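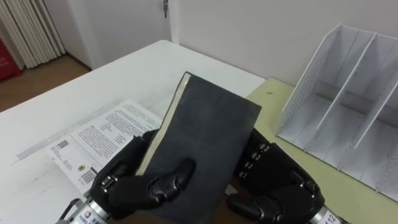 Ticket 236: Library catalog drops records after import
Status: Closed
Product: Solen Catalog, desktop version
Opened: 28 July 2024
Reported by: Palitance Reading Room, front desk

Problem as reported
We moved our book list from Varer to Solen in June. The old list was exported as a CSV file and brought in with the import tool. The tool said the import was complete, with no errors. The main list now stops at 1,000 records. Books past that point can't be found by title or author, but they do come up if you type in the shelf number. Checkout works on them once they are open.

What we tried before writing in
Restarted the program. Restarted the computer. Ran the import again on a test copy of the catalog and got the same result. Logged in under the other desk account, same result. Sorting by author instead of title changes nothing.

Support reply 1
Thank you for the details. If the books open by shelf number, the records are in the database and the title index is incomplete. Please do not import into the live catalog again, as this will create duplicates. Go to Tools, then Maintenance, then Rebuild Index. Close the program on any other computer first. Let us know what the log says at the end.

Customer update
Rebuild ran and stopped partway. The last lines of the log were:

index rebuild started
reading titles
unexpected character in title field
index rebuild stopped

The list still ends in the same place.

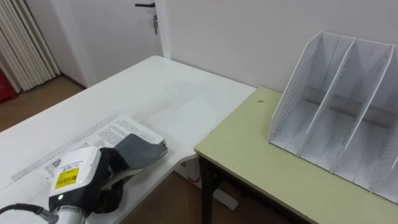

Support reply 2
The log points to a text encoding problem. Varer exports in an older format unless told otherwise, and accented letters or curly quotes can come through damaged. The import accepts them but the indexer does not. Please open the first record missing from the list by its shelf number and check the title.

Customer update
Found it. The title has an accented e that shows as two odd symbols. Retyped it by hand and ran the rebuild again. It got further and stopped on another title – same kind of thing. We would like to avoid fixing these one at a time.

Support reply 3
Understood. These steps will replace the damaged text in one pass:

1. Back up the live catalog.
2. In Varer, export the list again and choose UTF-8 under Encoding.
3. In Solen, open Import and select Update Existing Records. Do not select Add New.
4. Match on shelf number.
5. Run Rebuild Index.

Customer update
Done. The rebuild finished and the full list shows. Title and author search both work. There were 2 duplicate entries for the MacRitchie local history set, left from an earlier attempt, and we deleted those by hand.

Resolution
Damaged characters in the title field stopped the index. Fixed by updating from a UTF-8 export. A request has been filed for the import tool to warn about this – no release date yet.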